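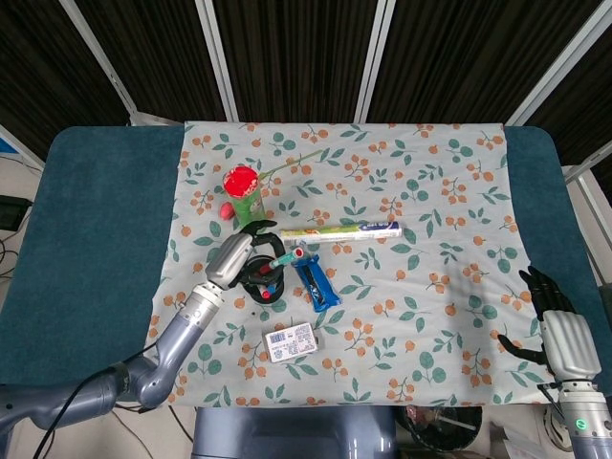
卓上作業ロボット運用スタッフ(契約社員)募集要項

株式会社ダネダー(Danedar)プルルナッハ事業所では、卓上の小物の片付けおよび仕分け工程における双腕ロボットの運用拡大に伴い、下記のとおり運用スタッフを募集いたします。

募集の背景
当事業所の卓上工程では、菓子の小袋、筒形の容器、小箱など、形状も包装の材質も異なる品を取り扱っております。従来は担当者が着席または立位で終日この作業に従事しておりましたが、6月より双腕ロボットによる作業を一部の卓で開始いたしました。これにより、品をつかみ、移し、容器に納める反復動作はロボットが受け持ち、担当者の業務は卓の準備、作業中の監視、つかみ損ねへの対応、記録の作成へと移行しております。
工程に登録済みの品目は2,692点にのぼり、光沢のある包装や細長い品の扱いにはなお人の判断を要します。今回の募集は、この判断を担う人員を確保するためのものです。

職務内容
1. 作業開始前の卓の準備。指示書に基づき、クロスを敷き、品と容器を配置する業務
2. ロボット作業中の監視および停止操作
3. つかみ損ね、落下、包装の破損が生じた場合の復旧と報告
4. 品目ごとの作業結果の入力(専用管理画面「Kotard」を使用)
5. 腕部の配線および手指部の始業前点検
6. 新規品目の登録に関する意見の提出
プログラムの作成および機器の分解修理は職務に含まれません。機器の保守は株式会社カウフマン(Kaufmann)が担当いたします。

従来の卓上工程からの変更点
手作業の担当者に設けていた個人別の処理目標は、ロボットを配置した卓では廃止いたしました。停止操作を行った回数が人事評価に影響することはありません。判断に迷う場合は停止を優先してください。
一方、監視業務は同一の姿勢で注意を持続する必要があり、手作業とは異なる疲労を訴える声が従業員から寄せられております。このため、監視と卓の準備は交替制とし、同じ担当者が監視を連続して受け持つ時間に上限を設けております。上限時間は現在見直しの途上にあり、採用後に変更となる場合があります。
現在手作業に従事している従業員については、本人の希望に応じて運用スタッフへの転換を受け付けております。転換を希望しない場合も、手作業の卓は当面存続いたします。

応募資格
学歴、職歴は問いません。ロボットに関する知識も不要です。ただし、次の事項を満たす方に限ります。
・日本語による作業指示書の読解および報告書の作成ができること
・細かな印字や包装の状態を確認できること(眼鏡等の使用可)
・所定の研修をすべて受講できること
小売店、倉庫、飲食店等において商品の陳列または配膳の経験がある方を歓迎いたします。

研修
採用後、70時間の研修を実施いたします。前半は手作業の卓に入り、品の持ち方や置き方の基準を習得していただきます。後半はロボットを配置した卓において、停止操作と復旧の手順を指導員のもとで反復いたします。研修期間中の賃金は本採用時と同額です。

採用人員および勤務条件
採用人員 3名
雇用形態 契約社員(更新あり、正社員登用制度あり)
時給 2,000円
勤務時間 早番または遅番の交替制。希望を考慮のうえ決定
休日 月曜日およびシフトによる指定日
待遇 各種社会保険完備、交通費支給、作業着貸与、食堂利用可

作業の記録について
卓上の作業は、安全確認および工程改善を目的として映像により記録しております。記録には担当者の手元が含まれる場合があります。映像を個人の勤務評価に用いることはありません。取扱規程は面接時に書面でお渡しいたしますので、内容をご確認のうえ、同意の可否をお知らせください。

応募方法
履歴書および志望理由書(書式自由)を、当事業所採用係あてに郵送してください。封筒の表に「運用スタッフ応募」と朱書きをお願いいたします。書類選考を通過された方には、面接と職場見学の日時を個別にご案内いたします。見学ではロボットの作業を間近でご覧いただき、卓の準備を体験していただきます。
応募書類は返却いたしません。選考終了後、当社の責任において廃棄いたします。

株式会社ダネダー プルルナッハ事業所 採用係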